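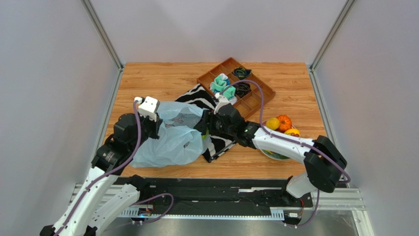
My project is about thin plastic bags and whether they're worth using a second time for packing cloth. The Temwood clothing swap goes through a big pile of new bags every term, and there's a cupboard in my dorm stuffed with old ones, so I wanted to know if the cupboard could supply the swap. I figured the big question would be strength. What ate up most of my time was opening the things! A bag like the pale blue one, crumpled and full of folds, with the plastic so see-through that the printing on it shows faintly, can lie flat on a wooden table next to a striped cloth and still take longer to get ready than the cloth takes to fold. I'll get to strength too, but opening and filling turned into the main part of this report.

## What I collected

I put a box by the mail room in Surnwood Hall in February and asked for any clean plastic bag with handles or a plain open top. I stopped at 200. Then I sorted them on my floor, which my roommate was very patient about. Anything with a hole bigger than a pencil tip went out, and so did anything sticky or anything that smelled like food (onion was the worst, and it does not air out). I had 108 left after that.

I sorted those into three kinds:

- **Crinkly thin ones.** The noisy grocery type. Most of the pile.
- **Soft stretchy ones.** Usually from clothing stores, thicker, and they cling to themselves.
- **Stiff ones.** Bags with a folded bottom that sort of want to stand up. I had very few of these and wished I had more.

I used 60 of the bags for the actual tests, all crinkly or soft, and kept the rest as spares. I left the stiff ones out of the comparison, so please don't read my results as covering them.

## How I packed

Each round was one bag and one piece of cloth: a dish towel, a T-shirt or a pillowcase. I started every bag crumpled, the way it comes out of a cupboard, and timed from first touch to the cloth being all the way in. I tried three ways of doing it.

1. **Flat.** Leave the bag lying on the table, lift the top layer at the mouth, slide the cloth in.
2. **Shake.** Pick the bag up, snap it open in the air, drop the cloth in.
3. **Cuff.** Fold the rim of the bag outward into a cuff first, then fill it.

I also wrote down whether the cloth stayed folded. The swap cares about this a lot, since people won't look twice at a shirt that comes out in a wad.

## What happened

Shake was the fastest with crinkly bags and pretty hopeless with soft ones, which just hung there with their sides stuck together. It was also the hardest on the cloth. I had dish towels go in as neat squares and land as a lump at the bottom.

Flat was slow to start and then good. The whole trick is the rim. If you get hold of one layer only, the bag opens and the cloth slides in with its folds still in place. If you pinch both layers you can push all day and only shove the bag across the table. I did this more times than I want to admit, especially with see-through bags where I couldn't tell one layer from two. Holding the rim on one side and working at the mouth from the other helped more than anything else I tried.

Cuff was my favorite going in and ended up in the middle. It keeps the mouth open really nicely on soft bags. On crinkly ones the cuff unrolled itself about as fast as I could make it - I'd reach for the T-shirt and it'd be gone.

The pillowcases were annoying every single way. They're slippery and they catch on the folds inside the bag. Smoothing the bag from the bottom toward the mouth before filling it fixed most of that, and I should have done it from round one.

## Strength, quickly

I hung each bag from a hook and loaded it with 2,000 grams of dry rice in a sealed tub. The soft bags all held. A few crinkly ones split, mostly at the handle, and two of them went at a tiny hole I'd missed while sorting. A bag of clothes at the swap is usually lighter than my tub, so I'm not too worried here.

## Stuff I'd change

I got faster as I went along, and I did all the flat rounds last - so flat probably looks better than it deserves. Next time I'd mix the order up. I'd also like a second person doing the same rounds, and a sturdier cloth like denim. I compared against one roll of new Urkine bags from the dollar store and that's not enough to say much, except that they were hard to open too.

For the swap, I'd say use the old bags, smooth them out ahead of time, and save the soft ones for heavy stuff. My timing sheets are in the Lombardi Library project folder if anybody wants to check my math.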